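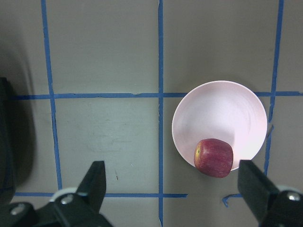

The pink bowl with an apple in it, on the gray table.

I've had the Skava bowl in pale pink for nearly 4 months now, and since a couple of you asked in the comments on my mug post, I'm finally writing it up. I bought it with my own money, from the Dhanial shop downtown, and I went in for dish towels. So that tells you how my self-control is doing!

First, the color. Online it looked like bubble gum and I almost skipped it, but in person it's a soft, powdery kind of pink that gets along with pretty much everything I own. A red apple in it looks so good that I've started buying red ones over green (my sister Maham Warraich says this is how people end up with themed kitchens, and she may be right).

I use it for everything. Oatmeal in the morning, cut-up melon, popcorn for one, the odds and ends of a salad that didn't fit in the big bowl. It's a comfortable size to hold in one hand on the couch. Soup is fine as long as you don't fill it to the brim and then try to walk - I did this once with lentil soup and had to change my socks.

As a fruit bowl, it depends on how much fruit you go through. For me it's perfect, I keep a little something in it on the table and refill it from the fridge. If you have kids who eat apples like mine used to, you'll want something bigger. Fouzia Kakakhel has the large Cutness one and it holds a whole grocery bag, but it also takes up half her counter and she can't lift it down when it's full.

Cleaning has been easy. I wash mine by hand and tomato sauce came off with a regular sponge. I left turmeric rice in it overnight (don't do that) and there was a yellow ring in the morning that took baking soda and some patience. It's gone now, but I can still find the spot if I go looking for it.

My complaints are small. The sticker on the bottom was awful, I was picking at glue for a week until I gave in and used cooking oil. They also only sell it as a single or in a set of 11, and I don't know who needs 11 bowls! A set of 3 would've been an easy yes for me. And it gets pretty hot in the microwave, so keep a towel handy.

Would I buy it again? Yes, and I'm going back for a second one in November if they do their sale. If they bring out a blue I'm in trouble.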